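List home | Threads | Previous in thread | Next in thread | Subscribe | Search archive

To: Tamuno users and contributors list
Subject: Re: Guidance on head-view demonstrations for the carton sealing task
From: Demonstration Program Office, Butport

Dear list members,

The Program Office thanks the Flellside group for its message, which is quoted below in the parts that require a reply.

> We have begun recording the carton sealing task by hand, in private
> homes, with the head camera only. Before we continue we would like
> the Program Office to confirm three points.
>
> First, the Tamuno task sheet says that the work surface should be
> "flat and stable." Several of our contributors work on a bed or a
> sofa. Are these episodes acceptable, or should they be discarded?
>
> Second, the task sheet was written for the Fullik remote control
> station, where both arms start from a rest position. People do not
> have a rest position. Where should a hand demonstration begin?
>
> Third, may the person talk, pause or correct a mistake during the
> episode? At the station we were told to stop and start over.

The answers below apply to all sites that contribute hand demonstrations to Tamuno. They do not change the instructions for operators of the Fullik station, who should continue to use the existing task sheet.

Work surface. The wording "flat and stable" was intended for the station, where the table is bolted down and its height is known. It should not be read as a requirement for hand demonstrations. A bed, a floor or a low bench is acceptable, provided that the person can hold the carton still with one hand and bring the tape to it with the other. A soft surface changes the way people work. They tend to press down on the carton more firmly and to keep the free hand in place for longer, and this is information the project wishes to have. Contributors should not be asked to smooth the bedding or to clear away household items before they begin. Episodes already recorded on beds or sofas should be kept and submitted in the ordinary way, with the surface entered in the notes field as "soft."

The view below is at a suitable working distance. Both hands are in view over the bed, the left lying flat on the small carton and the right holding the tape dispenser by its handle, and the other cartons stand behind the one under the hand.
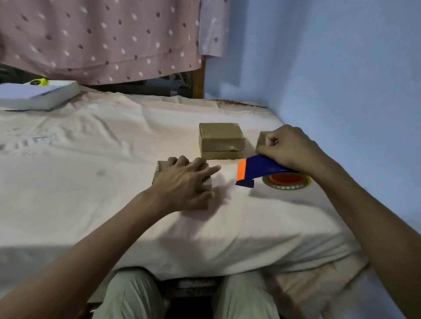

Start and end of an episode

A hand demonstration begins when both hands are in view and neither is yet touching the carton to be sealed. It ends when the tape has been cut, the cut end has been pressed down, and the dispenser has been put aside. If the person seals several cartons in one sitting, each carton is a separate episode. The recording itself may run on without interruption; the division into episodes can be made afterward with the marking tool.

The person does not need to return the hands to any fixed position between cartons. Sites that have been asking for this should stop doing so. In the review of earlier material, the forced return produced a stiff movement at the start of each episode that did not resemble ordinary packing, and it had to be trimmed from every file.

Pauses, speech and corrections

The person may pause, and may correct a mistake. If the tape folds onto itself or goes on crooked, the person should deal with it as he or she would at home and carry on. Such an episode is to be marked "corrected" and not "failed." An episode is marked "failed" only if the carton is left open or the person gives up.

Speech is permitted but is removed before the material is shared. Contributors should be told this in advance.

The rule at the Fullik station remains different. An operator who drops the dispenser or loses the carton should stop and reset the arms, as the controller does not allow a safe recovery from that position at present.

Position of the hands

Reviewers have returned a number of episodes in which one hand left the view for most of the task. The usual cause is that the head camera was angled too high. Before the first carton, please ask the person to sit or stand as he or she intends to work, place one hand on the carton, and check the preview. The carton should be near the middle of the view or slightly below it. It is not a fault if the person's knees or the edge of the bed can be seen.

The hand that holds the carton deserves the same attention as the hand that holds the tool. In remote control episodes the holding arm is often parked on the carton and left alone, and policies trained on that material have learned to do the same. One of the main reasons for adding hand demonstrations was to show how people shift, spread and lift the holding hand as the tape goes on. Annotators should therefore label contact for both hands throughout, using the labels already in the task sheet.

Quantities and submission

Each site is asked for 100 accepted episodes of this task in the present round. At least two carton sizes should be used, and the tape dispenser should be the contributor's own where possible. Sites that have already passed this number need not stop, but the additional episodes will be reviewed after those of the other sites.

Please submit under task number 3043. Material sent under the old station number will be held until it has been relabeled, and this takes around 2 weeks. The submission folder for the round closes at the end of November.

A revised task sheet containing the points above will be placed in the list archive. Until it appears, this message may be used in its place. Further questions should be sent to the list so that the other sites can read the answers.

Demonstration Program Office
Butport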